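## 4. The dining table and what stays on it

### 4.1 Homes and materials

The results in this section come from the Stitutholm household survey, which covered 41 homes. In each home we recorded how the eating table was covered, which items stayed on it between meals, and where the tableware was kept. The survey produced 2688 item entries. An entry is one item in one place at one visit, so a salt shaker found on the table at both visits gives two entries.

Items were sorted with the Karakaya scheme, with two changes. First, we split "textile" into cloth, runner, mat and napkin. The original scheme treats them as one class, which is fine for storage studies but hides most of what we wanted to see. Second, we added a class for items that are on the table but belong to some other activity, such as mail, sewing, school books and tools. Gunhild Steinarsdóttir and Oluf Ragnarsson did the sorting separately and then went over the entries where they differed. There were 241 of these. Most had to do with bowls and cups, which people use for food at one meal and for keys or coins at another. Where the resident had told us the use, we went by that. Where we had no word from the resident, we went by the contents at the time of the visit.

Visits were made in daylight when possible. We asked residents not to tidy for us, and we accept that many did.

### 4.2 The kitchen and the way to the table

The distance between where tableware is stored and where it is used varied more than we expected. In small apartments the spoon drawer could be opened from a seated position at the table. In older houses the kitchen and dining area were often joined by a doorway or a short hall, and everything had to be carried through. The house in Akley is of the second kind. It has white wall cabinets in the kitchen and pale floors, and a small stool stood out in the hallway.
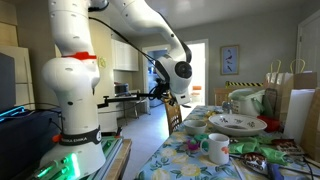

Carrying distance matters for the table in two ways. When storage is far away, people leave more on the table. This was clear for salt, pepper, napkins and trivets, and less clear for cutlery, which nearly all households put away after washing. The second effect is on the number of side surfaces. Homes with a long carry had more small tables, carts and shelves along the way, and these filled up with things that were going in one direction or the other. Residents tended to describe them as temporary. Our second visit usually found them in the same place, holding much the same kinds of things.

We did not measure carrying distance in feet. Kári Frandsen walked each route with a tray and recorded the number of doorways, turns and steps up or down. Doorways turned out to be the most useful of the three. A doorway without a door was counted the same as one with a door that is kept open, and only a door that is normally shut was marked separately. Households with a shut door between kitchen and table kept the most on the table of any group. Several of them said the door was shut to keep in cooking smells.

### 4.3 Cloths

Cloths were grouped by pattern, by size in relation to the table, and by how they are used. Plain cloths were the largest group among homes that kept a cloth for guests only. Printed cloths were more common where the cloth stays on every day. Residents gave much the same account of this from home to home: a print hides small stains and crumbs, and a plain cloth shows them. Fruit, leaves and flowers were the most common prints, and lemons came up often enough that we gave them their own line in the coding sheet.

A printed cloth also changes how easy it is to see what is on it. Védís Ingvarsson raised this during coding, when she found that small items had been left out of the first notes for tables with busy prints. Dark items and glass were missed more often than white china. Polished cutlery was a mixed case. A spoon on a plain white cloth reads clearly by its outline, but on a fruit print the metal picks up pale highlights and the handle may run across a slice or a leaf, so the outline is broken up by the pattern behind it.

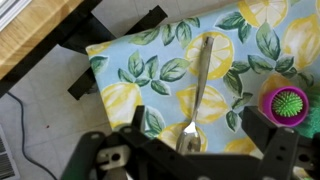

We went back over the notes for all tables with printed cloths and added the items that had been missed. The corrected entries are used in the rest of this paper. The corrections did not change the order of the item classes, but they did raise the share of single pieces of cutlery. A lone spoon is a common thing to find on a table between meals. Residents said it was there for sugar, for jam, for medicine, or for no reason they could give.

How the cloth lies was recorded as flat, wrinkled or folded back. A folded corner was more common than we had thought it would be. Some people fold a corner back to write on the bare table or to set down something hot on a board. Others said the fold happens when a chair is pushed in and they do not bother to fix it. We could not tell these cases apart by looking, so the coding records only that a fold is present.

Washing was covered by interview alone. Everyday cloths were mostly washed when visibly dirty, with no fixed schedule. Guest cloths were washed after each use and ironed in about half of the homes that had one. Two residents owned several copies of the same Jillness print so that one could be in the wash without the table looking different.

### 4.4 Chairs, windows and light

Chairs were recorded by type and by whether they matched. A full matching set was less common than a set with one or two chairs that differed in color or age. Residents did not always see these as mixed. Brynhildur Þrastardóttir, who did most of the interviews, noted that a chair with the same style of back was usually called part of the set even when the wood was clearly darker or lighter than the rest.

Tables near windows were covered more often than tables in the middle of a room. Fading was the reason given by residents with wooden tables. Window textiles and table textiles also tended to go together. Where the curtains were floral, the cloth was more likely to be floral or leafy too, though the colors seldom matched closely. The dining area in Akley follows this pattern, with sheer floral curtains, a printed cloth and wooden chairs with lattice backs (Figure 3).
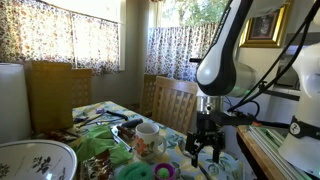

**Figure 3.** Dining table with printed cloth, lattice-back chairs and floral window curtains, Akley.

Café curtains, which cover only the lower part of a window, were found mostly in kitchens and eating areas and hardly at all elsewhere in the homes. Residents liked that they could see trees or sky while seated and still not be looked in on. From the point of view of the table, a café curtain gives stronger light from above than a full sheer does, and people who sewed or did paperwork at the table said they sat near it when they could.

### 4.5 Items from other activities

The added class for other activities was the second largest on tables that had no cloth and only the fifth largest on tables with one. We do not read this as the cloth keeping such items away. Several households take the cloth off before starting on paperwork or a craft and put it back for meals, and in those homes the result depends on the hour of the visit. Morning visits found more bare tables than visits after four in the afternoon.

Side tables close to the eating table took up part of the load. Long or flat items in particular were put there, since they are awkward on a table that will be needed again in a few hours. Section 5 looks at these side surfaces in more detail and compares the entries from the first and second visits.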